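Products > Simulation > Avero Room Library > Open day demonstration

9/27/25
By the Avero product team, Dritard

Avero is a library of furnished rooms for testing mobile robots in software. It is sold by Dritard and runs on an ordinary office workstation with a separate graphics card. The full library has 1433 household objects, and each one can be moved, swapped or taken out between runs.

We showed the current release at our open day in Presden. Visitors could pick a room, set a start position and watch a run on the large screen. Each session lasted 60 minutes and covered loading a room, driving the robot through it and reading the log afterwards. The rooms on show were bed-sitting rooms, where a bed and a table share one floor and the robot has to find a way between them. 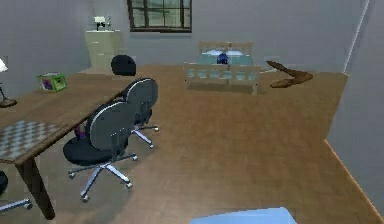

Avero room with a long table, office chairs and a bed near the window.

Chairs are what most people asked to try. A star-shaped base takes up more floor than the seat above it, and a planner that only looks at seat height will drive too close. In Avero the base and the seat have separate collision shapes. Both can be shown or hidden from the side menu.

The second half of the session dealt with the robot's own view. Koo is the robot model supplied with the library. Parts of its body show in the view when it looks down, and users can mask them out before passing the picture to their own software. The marker on top of the body can be used to check the camera position. Wall colour, floor finish and furniture are set for each room in a plain text file, so a room can be changed without opening the editor.
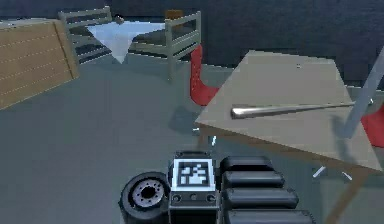 Can I bring my own robot model in place of Koo?
Any wheeled model with a standard description file can be loaded. You will need to set the wheel size and the camera height yourself, and the setup guide has a page on each.

What is supplied

The standard licence covers 5 workstations at one site. It includes 41 ready-made rooms, the Koo model, the room editor and the setup guide. Updates are free for the first year. Extra workstations can be added at any time and are charged up to the same renewal date.

Schools and colleges can ask for a teaching licence, which has the same rooms but leaves out the batch tools.

Next demonstration

The next open day in Presden is planned for February. Places are booked by email and there is no charge. Please tell us if you want to load your own model on the day, as we need the files beforehand to check them. Parking is at the rear of the building.

Contact Dritard sales | Copyright Dritard 2025 | Back to top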